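4.2 작업 소품의 배치와 초기화에 관한 규칙

앞 절에서 다룬 안전 정지와 속도 제한은 누구나 중요하다고 여기는 항목이라 현장에서도 비교적 잘 지켜지는 편이다. 반면 소품을 어디에 어떻게 놓고, 한 번의 시연이 끝난 뒤 어떤 상태로 되돌려 놓을 것인가 하는 문제는 담당자의 눈썰미와 기억에 맡겨지는 일이 많았다. 우리도 처음에는 그랬고, 돌이켜 보면 그 시절의 기록을 다시 쓰느라 들인 품이 새로 수집하는 품보다 컸던 것 같다. 이 절에서는 Irkach 지침의 초안을 만들면서 정리한 배치 규칙을 조금 길더라도 찬찬히 적어 두고자 한다. 비슷한 작업대를 새로 꾸리는 분들께 작은 보탬이 되었으면 하는 마음이다.

첫째로, 모든 소품에는 '기준 자세'를 둔다. 기준 자세란 시연을 시작하기 직전의 위치와 방향을 말하며, 작업대마다 문서 한 장으로 남긴다. 납작한 소품은 눕혀 둘 때와 세워 둘 때 파지 방식이 전혀 달라지므로 방향을 반드시 함께 적는다. 초안에서는 위치 허용 오차를 30 mm로 잡았다가 Fulance 작업대에서 예비 시험을 해 본 뒤 18 mm로 줄였다. 받침이나 집게처럼 소품을 붙들어 주는 기구가 있는 경우에는 소품이 아니라 기구를 기준으로 오차를 잰다. 소품은 시연마다 움직이지만 기구는 제자리에 있어야 하고, 기구가 조금씩 밀린 것을 모른 채 며칠을 보내는 일이 생각보다 흔했기 때문이다.

둘째로, 초기화는 시연과 같은 무게로 다룬다. 시연을 맡은 사람이 바로 초기화까지 하되, 연속 40회를 넘기면 쉬는 시간을 갖고 기준 자세 문서를 처음부터 다시 대조한다. 급한 마음에 이 대조를 건너뛰고 싶은 때가 누구에게나 있다. 그래서 우리는 대조를 마쳐야만 다음 묶음의 번호가 발급되도록 절차를 묶어 두었다. 대조에 드는 시간은 익숙해지면 2분 정도였다.

셋째로, 손목 시점에서도 확인이 가능해야 한다. 천장이나 옆에서 볼 때는 반듯해 보이던 배치가 손목 쪽에서는 그리퍼 손가락에 가려지는 경우가 있다. 가려짐 자체를 금지할 수는 없으므로, 지침은 파지할 부분이 접근 과정의 어느 한 시점에서라도 드러나는지를 묻는다. 투명한 기구를 쓸 때는 한 가지를 더 살핀다. 바탕이 비쳐 보이는 재료는 윤곽을 놓치기 쉬우므로, 기준 자세 문서에 기구의 바깥쪽 끝과 안쪽 끝을 모두 표시해 두기를 권한다. 그림 3의 샌드위치 재료 작업에서도 투명한 받침과 그 끝의 흰 집게를 따로 적었고, 치즈와 토마토, 햄 또는 델리미트 모양의 조각은 모두 세운 방향으로 기록하였다. 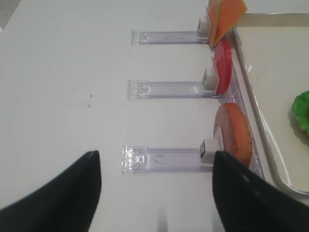
그림 3. 모형 음식 조각과 트레이를 사용하는 작업대의 손목 시점.

초안을 돌려 읽는 과정에서 Andreadis는 이렇게 정성스러운 배치가 오히려 정책의 일반화를 해치지 않겠느냐는 의견을 보내 왔다. 실제 부엌에서는 재료가 매번 같은 자리에 있을 리 없으니, 오차를 좁히기보다 일부러 흐트러뜨리는 편이 낫다는 것이다. 우리는 이 지적을 무척 고맙게 받았고, 논의 끝에 규칙을 하나 더 두었다. 변화를 주고 싶다면 얼마든지 주되, 변화의 범위를 미리 적고 그 안에서 뽑은 배치를 새로운 기준 자세로 삼는다는 것이다. 이렇게 하면 의도한 변화와 실수로 생긴 변화를 나중에라도 갈라 볼 수 있다.

다만 이 규칙이 모든 작업에 그대로 들어맞는다고 말하기는 어렵다. 천이나 끈처럼 모양이 쉽게 바뀌는 소품은 기준 자세를 적는 일부터가 만만치 않아서, Nandemholm 작업대에서는 아직 범주형 표기(펼침, 접힘, 뭉침)만 쓰고 있다. 이에 관한 세부 항목은 부록에 따로 실었다.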